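Teaching a Gripper to Put Things in a Bowl by Remote Control

Student project report, spring term
Author: Albane Collet

1. Purpose

In this project I wanted to learn how much the quality of a robot's behavior depends on the person who shows the task. The task is simple for a human: take one object from the table and put it in a bowl. I controlled the arm from a second, smaller arm which I held in my hand. Every movement of my hand was copied by the robot and saved together with the camera picture.

The recording program is called Rikimus. It was written by students of an earlier year, and I changed only the part which names the files.

2. The workspace

The table is brown wood with clear acrylic walls, so that an object which rolls away stays within reach of the arm. I used few objects. The bowl is round and made of light wood, and it stands near the center. The soft strawberry is easy to hold because it gives way a little under the fingers. The green block is harder, because the fingers must be turned to match its direction before they close.

I placed the objects differently for each demonstration. In the first week I always put the strawberry in front of the bowl, and my supervisor advised me to use also the places behind it, where the rim hides a part of the fruit from the camera. 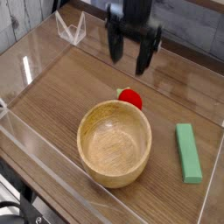 3. How I gave the demonstrations

Each demonstration began with the gripper open and above the table. I moved over the object, went down, closed the fingers, lifted, and opened again over the bowl. Then I pressed a foot pedal to finish the file.

My first demonstrations were not good. I moved fast when I felt sure and stopped in the air when I was thinking – the robot learned these stops too. In February I deleted all of them and started again with a rule: decide the path first, then move at one speed.

I kept 62 demonstrations after the cleaning. 53 of them show the strawberry and the others show the block. This is not balanced, and I should have planned it better.

4. Results

I trained the model for 3,000 steps and saved a copy at step 900. The early copy reached the strawberry but often opened the fingers too soon. The final copy did this less. With the block it still had difficulty: it came down at a wrong angle and pushed the block toward the wall.

When the strawberry was behind the bowl, the gripper sometimes touched the rim on the way down. I had made the same mistake in several demonstrations, and I did not delete them because the fruit arrived in the bowl at the end.

5. What I would change

I would record more of the block and note the start position of each object. I would also ask a second person to give demonstrations, to see if my habits are visible in the result.

Comments

Baptista: Did you try a slower speed for the block only? We had the same problem with the angle.

Albane Collet: Not yet. I will try it if the arm is free next month.

gonorero: Is the changed version of Rikimus available somewhere?

Related reports

Calibrating the Plestport hand controller
Sorting soft objects with two fingers
Rikimus: notes for new users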